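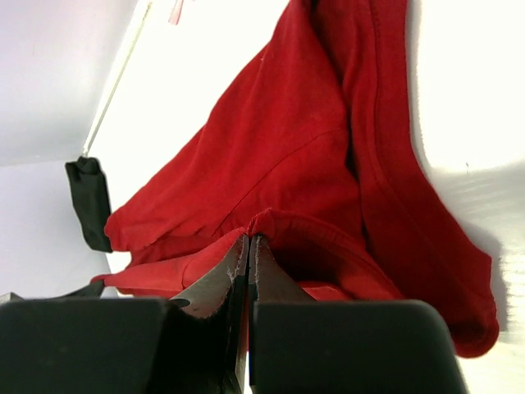
Page last changed: February 28, 2018

The great T-shirt pile, part two

So after the last newsletter I got a whole stack of replies about T-shirts, and I loved every one of them! Seems I'm not the only person in Mudgway who owns far too many and can't fold a single one so it looks like the ones in the store. I went through the drawers and the two bins under the bed and came up with 65. Sixty-five! (My husband says it's more if you count the ones I paint in, but I don't count those.)

Red cotton is where I always get stuck. A red knit shirt bunches up the minute you put it down, and then you can't tell a sleeve from a hem. What I do now, and I got this from Ojārs Luik at the Brilska swap, is quit trying to smooth the whole heap at once. Pinch one little bit of fabric, lift, and let the rest hang. Give it a second. Then run your other hand down until you hit a seam, and follow the seam to a corner. Once you've got a shoulder you've got the shirt. I used to flap the thing around like a flag and start over three times.

From there I go shoulders, lay it face down, sides in, sleeves back, bottom up to the collar. If you store yours standing up in the drawer like files, fold it once more. Mine go flat on the shelf because the drawer sticks.

A few of you asked about the wash. I do reds on their own, cold, inside out, and I don't fill the machine past halfway. Yes, even the old ones! I had a Hamiria tee that I swore was done bleeding after a couple of years, and it turned a whole load of dish towels the color of bubble gum. We still use them. For fuzz I just go over the shirt with one of those sticky rollers before it gets folded, and again if it's been sitting under a sweater.

Now, the swap. The last one was in September and we had 259 shirts come through the door, which was a lot for one room and two folding tables. This spring we're going back to the upstairs hall at Kalov, where there's room for up to 500, plus a proper rail for the nicer stuff. Bring them clean and folded if you can, any size, kids' too. Stains go in the rag box by the stairs and that's fine, the quilters want them. Please don't bring socks. I mean it this time.

If you'd like a table for an hour, write me back and tell me whether you want morning or afternoon. I have plenty of people for morning and hardly any for after lunch, so you know which one gets you a cookie.

Oh, and Pat, your blue striped one is still at my house. It's on the hook by the back door, washed and everything, so come by whenever you like.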